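Distville Hall League

The Distville Hall League is an amateur basketball competition played in and near the town of Distville. It is a winter league, with games from early autumn until the spring, and it is best known in the district for its short rosters, its long post-season suppers and a rule book that has been argued over for as long as most players can remember. Nine clubs take part at present. The league has no paid players, and the clubs range from a fairly serious side made up largely of former college players to one or two that are happy enough to finish a game with everybody still speaking to one another.

History

Basketball had been played in Distville for a good while before there was any league to speak of. Church halls and school gymnasiums were hired by the evening, and sides were made up from whoever arrived with suitable shoes. The first regular fixtures were set up between the works team at Fankhauser, the pump makers on the east side of town, and a group of teachers who practised at the Kemitz Road school. These two met so often that people began to come and watch, and other sides naturally wanted to join in.

The founding meeting was held one July evening in the Fankhauser canteen, and the minutes (which survive, though a cup of tea has got at them) show that most of the time was spent on the question of whose ball would be used. It was settled that the home club would supply the ball and that the visitors might object to it before the tip-off, but never afterwards. This is still Rule 4, and it is quoted with great fondness whenever a visiting captain starts complaining at half-time.

For its first few seasons the league had no play-offs at all. The club at the top of the table was simply declared the winner, and a cup was handed over at the supper. Play-offs came in after a season in which the Basteo club had made the title safe so early that its last games were played in front of almost empty benches. The change was popular with nearly everyone except Basteo, who went out in the very first semi-final and had to wait several years for another chance.

Clubs and halls

Most clubs share a hall with a school or a sports centre, and the fixtures have to be fitted in between badminton, gymnastics and, in the weeks before Christmas, a good deal of pantomime rehearsal. The largest hall is the Kemitz Road gymnasium, which can seat 1,110 people with the folding stands pulled out. It is used for the final and for the opening game of the season. The smallest is Basteo's home court, where the side lines run so close to the wall that players throwing the ball in are allowed to put one foot on the court, a local arrangement that visiting teams usually need to have explained to them twice.

Fankhauser has kept its name although the works team long ago opened its doors to people from outside the firm. The Kemitz club, for its part, is descended from the old teachers' side and still plays in the same dark green.

Format of the season

Each club meets every other club twice, once at home and once away. Two points are given for a win and one for a defeat, with nothing for a side that fails to turn up. The top four go into the semi-finals, which are single games played at the hall of the higher-placed club, and the final is held at Kemitz Road whoever is in it.

Games are played in four quarters of ten minutes. The league allows a roster of twelve, but in practice many clubs travel with seven or eight, especially when the roads are bad, and a game may be started with five. Players may move from one club to another during the season only up to the halfway point. After that they must stay where they are, however strongly they may feel about it.

The disrupted season

Like almost every indoor sport, the league had to stop altogether when halls were closed to the public, and when play was allowed again it came back under a fair number of restrictions. The season was cut so that each pair of clubs met only once. Changing rooms stayed shut and players arrived in their kit, often under two coats. Spectators were not admitted until the last few weeks, and even then only 70 were let in to any one game, with the places shared out between the clubs. The table was kept, but no play-offs were held, and the cup spent the summer in a cupboard at Fankhauser with no new name on it. Clubs still disagree about whether that season ought to be counted in the records. The league's own handbook lists it with a small star beside it.

Records and notable games

The highest combined score in a league game is 195, reached in a meeting between Basteo and Kemitz that went to two periods of overtime. The game took place on February 22, 2024, and finished so late that the lights in the car park had gone off by the time people went home. Jaruwan Nakpan, then playing at guard for Kemitz, made the free throws that decided it, and the ball from that night was later signed by both teams and given to the Kemitz Road school.

Liesl Aebischer holds the record for seasons as a head coach, all of them spent with Fankhauser. Her teams were known for patient passing and for a full-court press that they used only in the last minutes, when their opponents had rather forgotten about it. Several of her former players now coach elsewhere in the league and teach much the same press, so that it has become less of a surprise than it used to be.

The supper

The season ends with a supper to which all the clubs are invited. The cup is presented between the main course and the pudding, and the winning captain is expected to make a speech. The beaten finalists choose the pudding, a custom that goes back to the first play-off year.
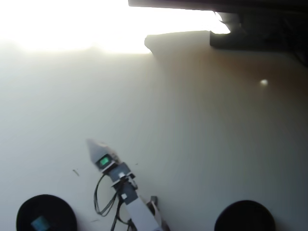
Tobias adds that the entry on overtime needs a small correction, as the second extra period that night was played at three minutes by agreement of both benches and the handbook has never allowed for it, so Basteo people still count the game as a draw after the first.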